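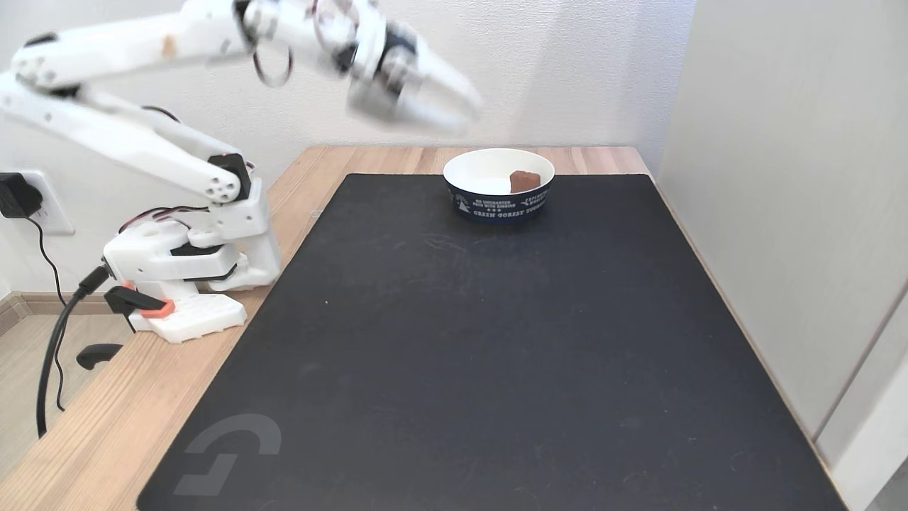 Page last changed: January, 16:40

Home | Papers | People | Kit list | Contact
Print this page | E-mail this page
Search this site: enter words Go

3. Can it clear the table yet?

I'll say it up front: I came into this project hoping for an arm that would do my washing up, and I don't have one. What we do have is a fair idea of which parts of the job a small desk arm can manage and which it can't, and I think that's more useful than another clip of a robot folding one very obliging towel.

The job in this section is what we call Gurnis, after the village where Afshin Salehi first tried it on his aunt's kitchen table. There's a bowl, there's a small block, and the arm has to deal with the one in relation to the other (block in, block out, or bowl shifted with the block still inside). It sounds silly. But a good deal of housework comes down to getting a thing out of a container without upsetting the container, and if you can't do that then you can't do the dishes, or the toy box, or the odds-and-ends tray on a workbench.

Figure 3. The Gurnis task on the desk: white arm clamped at the left, bowl on the black mat, brown block in the bowl.

We ran 686 tries in all, split between two control programs, Vekham and Obura. Of these, 649 were good enough to score; the rest were lost to dropped connections and to me leaning on the stop key. Vekham plans the whole reach before it sets off. Obura keeps changing its mind on the way, and I grew rather fond of it for that, though it does dither terribly over the last bit.

Putting the block in was the easy half. A bowl is a big, forgiving target and both programs got the hang of it early. Taking the block out was another matter! When it leans against the side, the jaws have to come down inside the rim, and the rim is exactly where they like to land. Vekham would press on the edge and tip the bowl towards itself. Obura would touch, back off, touch again, and sometimes simply hover there until the time ran out.

We also tried four starting places for the bowl. The far ones were worse for both programs, which I put down to the arm being at full stretch, where any slack in the joints shows up at the jaws. Afshin thinks it's more to do with the camera angle we used for training and we haven't settled it. The second set of runs, done in the Durkau workshop with screws in a parts tray, leans slightly his way (see section 4).

So, can machines do chores yet? This one can put things away if you aren't fussy about where they end up – and it wants a person nearby for getting them out again. I'd let it tidy my desk. I wouldn't give it soup.

Print this page | E-mail this page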